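3.2 Collecting the demonstrations

We went back and forth for weeks on how people should show the arm what to do. Our first plan was to do everything by hand: you grab the wrist of the arm, drag it through the job, and the joint angles get written down as you go. It's lovely for about a minute of anyone's patience, and then you notice that your own arms are in every camera view, which is a pain if the policy is meant to learn from pictures. So we kept hand guiding for the real bench only, and did the rest by remote control in a simulated kitchen built in Trumow, our in-house simulator.

The remote side runs on Wovance, a small bit of glue code that takes the pose of a hand-held controller and turns it into a target for the gripper. You hold the trigger to move and let go to freeze, a bit like lifting a mouse off the mat when you run out of desk. We scaled the motion down by a factor of 3 near the counter, and I can't tell you how much nicer that made the whole thing! Before the change, people would swing in from the side and clip whatever stood closest. Afterwards they slowed down without being told to.

Each episode starts from a fresh layout. Tall things go in among short ones on purpose - a pink snack can next to a squat jar with a red lid, bottles to either side - so that the person driving has to think about which way to come in, and the policy has to pick that up from them (Figure 4). 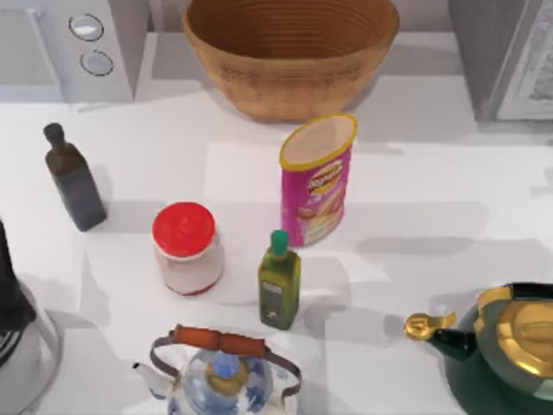
Figure 4. A starting layout in the Trumow kitchen, before the operator takes control.

Lefèvre, reading an early draft, asked why we bothered with clutter at all when the task is only to pick up one named object and put it somewhere else. Fair question, and we did try it the other way. With a bare counter the demonstrations all look alike: straight down, close, straight up. A policy trained on those does fine until something stands in the way, and then it ploughs straight through. With clutter, people take odd little detours, and those detours are what we want it to copy.

In the end we kept 1897 demonstrations from 21 operators. Nobody drove for more than 40 minutes at a stretch, as tired hands give you jerky paths and we'd only have thrown them out later. Every operator got the same short warm-up, which we didn't record, and after that they were free to do the job however they liked. We thought hard about giving them a script. I'm glad we didn't, although it does mean the data are messier than the hand-guided set: some people pinch a bottle at the neck, some go for the body, and a few change their minds halfway down.

We left those changes of mind in. An episode was dropped only if the object ended up on the floor or the connection hiccuped long enough to leave a gap in the log. Fumbled grasps that were put right stayed, and we marked the moment where the operator backed off and tried again. Section 5 looks at what happens when you train without them (spoiler: the arm gets worse at recovering, and by more than we'd guessed).

One thing we'd do differently is depth. On a flat screen it's surprisingly hard to tell whether the gripper is above a lid or behind it, and several operators grumbled about this. Shadows help a bit, and so did the second view we added from the wrist. For the next round we're moving to the Bradeo headset, which gives each eye its own view, and we plan to rerun the same layouts so the two sets can be compared side by side.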